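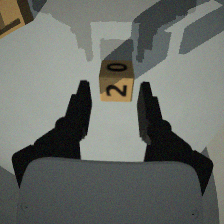
플리자흐 교구 공장, 숫자 블록 포장에 로봇 팔 도입… 포장 직원은 가상 작업대 앞으로

나무 교구를 만드는 판베이크(Van Wijk)가 플리자흐 공장의 숫자 블록 포장 공정에 로봇 팔을 들인다. 회사는 9월부터 포장 라인 한 곳에서 자동화 시스템 '벨리스(Velis)'를 가동한다고 일요일 공장 개방 행사에서 밝혔다. 나머지 라인은 당분간 지금처럼 사람이 맡는다.

로봇이 맡는 일은 단순하다. 작업대에 놓인 작은 나무 큐브를 두 손가락 집게로 집어 받침에 옮긴다. 큐브에는 면마다 숫자가 찍혀 있고, 세트에 따라 들어가는 블록과 놓이는 방향이 다르다. 지금까지는 포장반 직원들이 주문서를 보며 하나씩 손으로 골라 넣었다.

플리자흐 공장이 취급하는 세트 구성은 모두 531종이다. 학교와 유치원이 원하는 숫자 조합을 따로 주문할 수 있게 하면서 종류가 계속 늘었다. 같은 숫자라도 글자가 옆으로 누운 채 들어가면 반품 사유가 된다. 포장반에서는 신학기 직전마다 야근이 반복됐다.

회사는 기계를 라인에 바로 설치하는 대신 컴퓨터 시뮬레이션에서 먼저 동작을 시험하고 있다. 화면 속 방에 작업대와 로봇 팔, 블록을 놓고 집는 순서와 각도를 바꿔 가며 돌려 보는 방식이다. 시험은 봄에 시작됐고 지금도 이어지고 있다. 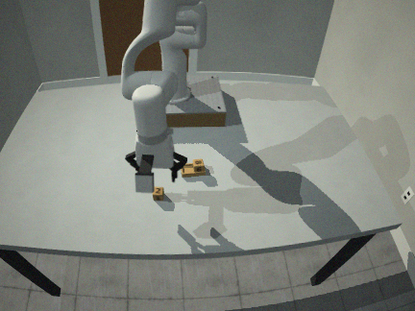

이 시험을 맡은 사람은 외부 기술자가 아니라 포장반 출신 직원들이다. 포장반 인원 30명 가운데 3명이 상반기에 교육을 받고 시뮬레이션 담당으로 자리를 옮겼다. 이들은 오전에 로봇이 밤사이 수행한 가상 작업의 기록을 확인하고, 오후에는 잘못된 동작을 골라 원인을 적는다.

코리나 라이징거(Corina Reisinger)도 그중 한 명이다. 포장대에서 일하다가 지금은 사무동 위층의 모니터 앞에 앉는다. 그는 "처음 몇 주는 화면을 보면서도 손이 먼저 움직였다"며 "블록을 어느 쪽에서 잡아야 하는지는 설명서에 없고 우리가 그냥 알고 있던 것이라, 그걸 말로 옮기는 게 제일 어려웠다"고 했다.

그가 예로 든 것은 그림자다. 공장 포장대는 창 쪽에 있어 오후가 되면 숫자가 찍힌 면에 그늘이 진다. 사람은 블록을 슬쩍 돌려 보면 그만이지만 카메라로 숫자를 읽는 기계는 그럴 수 없다. 라이징거는 조명 위치를 바꾼 조건을 시험 항목에 넣자고 제안했고, 이 항목은 여름 전에 목록에 올랐다. 0과 6처럼 둥근 숫자를 눕혀 놓은 조건도 같은 때 추가됐다.

옮겨 간 직원들의 임금 등급은 한 단계 올랐다. 대신 교대 수당이 없어져 실제로 받는 돈은 사람마다 차이가 있다. 라이징거는 자신의 경우 큰 차이가 없다고 말했다. 허리 통증은 줄었고 눈은 더 피곤하다고 한다.

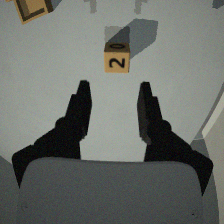 읽는 시간 3분

포장반에 남은 직원들의 반응은 엇갈린다. 무거운 상자를 나르는 일은 그대로 남고, 앉아서 하던 블록 고르기가 기계로 넘어간다는 점을 불만으로 꼽는 사람이 있다. 블록 고르기는 나이가 많은 직원이나 부상에서 복귀한 직원이 주로 맡아 온 자리였다. 이 자리가 줄면 이들이 갈 곳이 마땅치 않다는 것이다.

직원 대표 하이드룬 타너(Heidrun Tanner)는 이 문제를 회사와의 협의에서 먼저 꺼냈다. 타너는 "로봇이 들어오는 것 자체를 반대한 적은 없다"면서 "누가 어느 자리로 가는지, 가기 싫다고 하면 어떻게 되는지를 문서로 남겨 달라고 했다"고 말했다.

양측이 합의한 내용에 따르면 벨리스 도입을 이유로 한 해고는 2년 동안 하지 않는다. 자리를 옮기는 직원에게는 근무 시간 안에 교육을 제공하고, 교육을 마친 뒤 원래 자리로 돌아가겠다고 할 수도 있다. 다만 돌아갈 자리가 블록 고르기 업무일 때 어떻게 할지는 정해지지 않았다. 타너는 이 부분을 가을 협의에서 다시 다루겠다고 했다.

작업 속도를 누가 정하느냐도 남은 쟁점이다. 로봇이 채운 받침은 사람이 넘겨받아 뚜껑을 덮고 상자에 넣는다. 기계가 빨라지면 뒤에 선 사람도 빨라져야 한다. 포장반은 라인 속도를 반장이 현장에서 낮출 수 있게 해 달라고 요구했고, 회사는 시험 가동 기간에 한해 이를 받아들였다. 그 뒤의 방식은 시험 결과를 보고 결정한다.

점심시간도 바뀐다. 지금은 라인을 세우고 모두 같은 시간에 쉬지만, 로봇이 들어간 라인은 교대로 쉬는 방안이 검토되고 있다. 이 방안에는 반대 의견이 많아 가동 첫 달에는 기존 시간표를 유지하기로 했다. 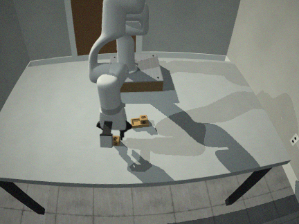
실제 설비를 놓을 공간은 이미 정해졌다. 공장 뒤편 창고로 통하는 문 근처로, 지금은 빈 상자를 쌓아 두는 곳이다. 작업대를 넣기 위해 여름 휴업 기간에 바닥과 전기 배선을 손본다. 이 기간 창고 출입은 마당 쪽 문으로만 할 수 있다.

가동 초기에는 벨리스가 처리하는 세트 종류를 제한한다. 주문이 많고 구성이 단순한 세트부터 넘기고, 블록을 겹쳐 담거나 천 주머니에 넣는 세트는 계속 손으로 포장한다. 교사용 견본과 수리용 낱개 블록도 사람이 맡는다. 어떤 세트를 다음에 넘길지는 시뮬레이션 담당과 포장반장이 매달 만나 정한다.

블록을 떨어뜨리거나 잘못 놓았을 때의 처리 절차도 마련했다. 라인이 멈추면 포장반 직원이 작업대를 정리하고 다시 시작 단추를 누른다. 멈춘 이유는 그날 안에 시뮬레이션 담당에게 전달되고, 담당자가 같은 상황을 화면에서 재현한다. 라이징거는 현장에서 올라오는 기록이 지금까지 만든 시험 목록보다 더 쓸모 있을 것으로 본다. 그는 가동 첫 주에는 사무동 대신 라인 옆에서 근무할 예정이다.

시뮬레이션 담당을 더 뽑을지는 아직 결정되지 않았다. 관심 있는 포장반 직원은 휴업 전까지 반장에게 신청하면 오후 시간에 하루 동안 업무를 참관할 수 있다. 컴퓨터를 다뤄 본 경험은 조건에 들어 있지 않다.

다음 직원 설명회는 여름 휴업이 끝난 뒤 공장 식당에서 열린다. 교대 근무자를 위해 같은 내용으로 오전과 오후에 한 차례씩 진행한다.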